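Numska home tidy-up set: README and purchasing notes

Read this before you ask for money. The set was put together to help us decide whether the Nidus hand-held gripper is worth buying in quantity. Flavura's quote covers 40 units. I would start with 20.

Contents
200 clips, all recorded in lived-in homes. No lab benches.

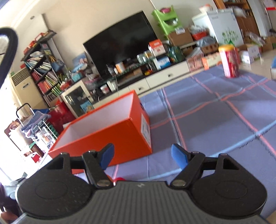
Gripper with blue finger pads open, orange box ahead on the floor.

What the quote leaves out
Spare finger pads, shipping cases, storage and the hours spent checking clips. The vendor calls pads "long life" and gives no number. Until they do, budget for 20 spare pairs and treat that line as a guess.

The Metwally plan assumes every unit is in use every working day. I don't believe it. Units sit in drawers, and people get tired of holding them. Ask for a trial period in writing.

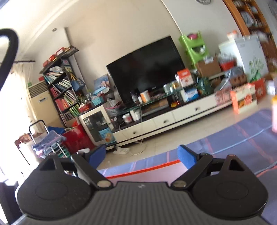

Rooms are the other cost. A living room with full shelves and things on the floor takes longer to work in than a bare one, and the plan prices them the same. Get separate rates for each before signing.

Known limits
Clips do not show how a gripper mounted on an arm would perform. Please don't use them to justify buying arms. Labels were checked once, by one person.

Status
Draft. Pad prices are still missing. Changes to the budget sheet close Wednesday.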